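4.2 Self-reported comfort and wall color

The claim that pale walls make people feel calmer is repeated often and tested rarely. Lindemann's survey in Gavstead drew 220 replies, but only 40 came from renters, who seldom choose their own paint. Koo and Haque found a small effect in Brarcombe that vanished once daylight was controlled for. We doubt it was ever there.

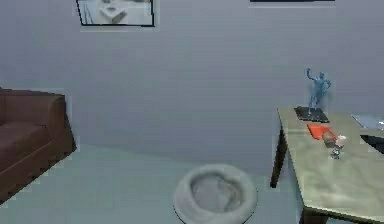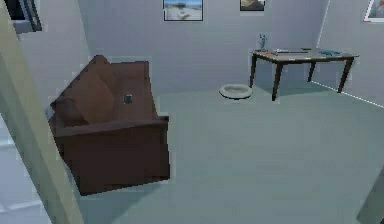

Figure 3. Rendered room with pale grey walls.

Comfort scores are a poor guide to color preference. Respondents tend to rate the whole room – seating, floor, clutter – and call the result a view on paint. A brown sofa against grey walls, as in the second view of Figure 3, could shift a score without anyone giving the walls a thought. Of the 50 items in the Nondico questionnaire, 19 have this fault.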